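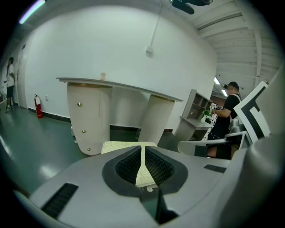
Membership in the Jullmont Campus Recreation Program is open to all enrolled students, faculty and staff. Questions about clothing, lockers and personal items are among the most frequent received by the program office. Members may bring any small fabric item they find useful during exercise, and a pale cream-green piece with a faint leafy print is as acceptable as a plain one. Answers to other common questions follow. This page was last revised on 10/11/2022.

Who may use the Rikum Fitness Center?

Any person holding a valid campus card may enter during posted hours. The center recorded 3,298 individual members in the last academic year, of whom 1,477 attended at least one group class. Guests are admitted only when accompanied by a member and must sign the visitor form at the front desk.

Do I have to pay a fee?

Full-time students pay no additional fee. Part-time students, faculty and staff pay $40 per semester. Fees are not reduced for members who join after the start of the semester.

I have never used a fitness center. Where should I begin?

New members are encouraged to register for an orientation session. Each session lasts 30 minutes and covers the cardio machines, the free weight area and basic safety rules. Registration is available online or in person.

May I run on the indoor track at any time?

The track is open whenever the building is open, except during scheduled practices of the track and field club. Practice times are posted at both track entrances. Walkers use the inside lane and runners use the outside lanes. The direction of travel changes daily and is shown on the sign by the stairs.

Is there a recommended outdoor route?

The program maintains a marked loop that starts at the Tristia Gate, follows the river path and returns past Georgiou Hall. The path is lit as far as the footbridge. Members who exercise after dark should wear reflective clothing and, where possible, go with a partner.

How do I reserve a place in a group class?

Places may be reserved up to seven days in advance through the member portal. A reservation is released five minutes after the class begins. Members who miss three reserved classes in one semester lose advance booking for the next two weeks and may attend only if places remain.

What are the rules on clothing and footwear?

Closed athletic shoes are required in all areas except the yoga studio and the pool. Boots, sandals and cleats are not permitted. Shirts must be worn at all times outside the locker rooms and the pool.

Are lockers available?

Day lockers are free and must be emptied before closing. Members supply their own locks. Locks left overnight will be removed, and the contents will be held at the front desk for two weeks.

What should I do if I am injured?

Stop exercising and notify the nearest staff member. All floor staff are trained in first aid. An incident report must be completed before the member leaves the building, unless emergency transport is needed.

Whom should I contact with other questions?

Inquiries may be directed to Sânziana Rusu, Coordinator of Member Services, at the Rikum Fitness Center front desk. Written requests for disability accommodations should be submitted to the same office and will receive a reply within five business days.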